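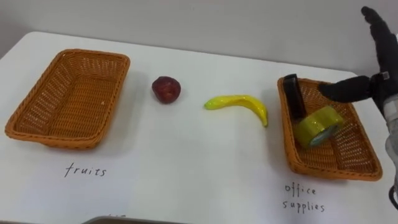 Apple, banana and two woven baskets on a white tabletop.

Cirkine Produce Box: Frequently Asked Questions

How does the box work?
You pick a size, we pack it on Tuesday, and you collect it from the pickup point you chose when you signed up. The small box holds 15 pieces of fruit and the large one holds 21.

Where are the pickup points?
There are three: Leiva, Curico and Cultmont. Leiva and Curico are open until 7 p.m. Cultmont closes at 5:30.

Can I choose what goes in?
Not item by item. You can list up to five things you never want, and we will swap them for something else. Change the list under My Box before noon on Monday.

What if I can't make it to pickup?
Send a friend with your order number. Boxes left at closing time go to the food pantry and can't be refunded.

Can I skip a week?
Yes. Use the Skip button by the same Monday deadline. You can skip as many weeks as you like. Accounts with no orders for six months are closed.

Is everything organic?
No. Nearly 100 growers supply us over the year and some are certified. Their items are marked on the packing slip.

Something in my box was bruised. What do I do?
Email us within two days with your order number and a photo. We credit the item to your next box. We don't send replacements.

Do you want the boxes back?
Yes, please. Flatten them and leave them at any pickup point. Take out the paper liner first.

Do you run in December?
Yes, except for the last week of the month. You won't be charged for that week.

How do I cancel?
Go to My Account and choose End Subscription. Any order already packed will still be charged.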